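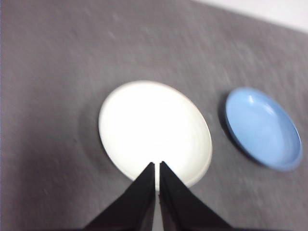

I write control software for a living, and for four years I have argued with my colleagues about one small word: "done". Who has the right to say it? In most teams I know, the policy says it. The arm opens its fingers, moves back to the home pose, and a green line appears in the log. I think this is a bad habit, and I would like to explain why.

At Pollel, where I worked before, we had a task with two dishes. Put one on the other, then go home. The planner was decent, the grasping was decent, and our report for January said that 878 attempts were made and nearly all of them succeeded. Then Hortensia Ulloa joined us from a testing background. She asked what the success flag was measuring. I had to read my own code to answer her. It was measuring that the gripper had opened above the correct place. About the dishes it said nothing at all.

She looked by eye at the final picture of 485 attempts, which took her many evenings. In 315 of them she agreed with the flag without hesitation. The rest she put in a folder with the name "it depends", and this folder taught me more than any paper I read that year. 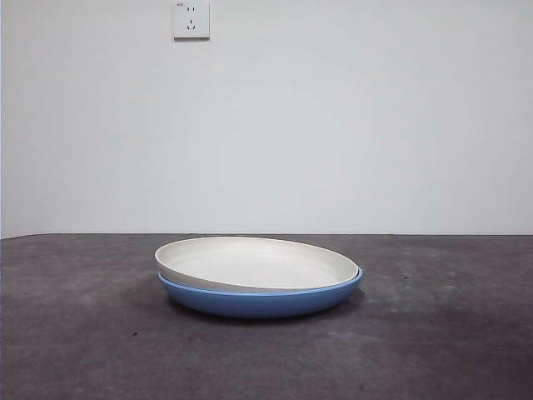 A dish can be on another dish and still not lie flat in it. One side is up, the other is down, and the whole thing stands quite well on the table. Is this a stack? For a person who wants to clear a table, yes. For a machine which must take both and put them into a narrow rack, maybe no. The answer belongs to the next step in the work, and the policy that placed the dish does not know the next step. So we should not ask it.

My opinion is therefore simple. The check for success should be a separate program, written by a different person, and it should look at the objects and be blind to what the arm was commanded to do. When the two programs share a pose estimate, they share also its mistakes, and the log is green for the wrong reason. A wrist camera is very useful during the approach, but I would not let it be the only judge. Its view moves with the arm, and the fingers can hide exactly the part of the rim which you need.

Bořivoj Mikuš, with whom I now work at Costden, disagrees with me. He says that a separate checker is one more thing that breaks, and that a well trained policy should learn to notice a bad placement and repair it. I accept the second half. Our tool Hisari does a retry when the tilt of the upper rim is over a limit, and the retry is learned, and it is good. But the limit itself was chosen by people, in a meeting, after they had looked at pictures and quarrelled a little. I do not want to lose that meeting.

There is a cost, of course. Our success numbers went down the month we separated the checker, and it was not pleasant to show this to Courtois, who were paying for the work. They asked if the robot had become worse. We said no, the robot was the same, and we sent them the folder.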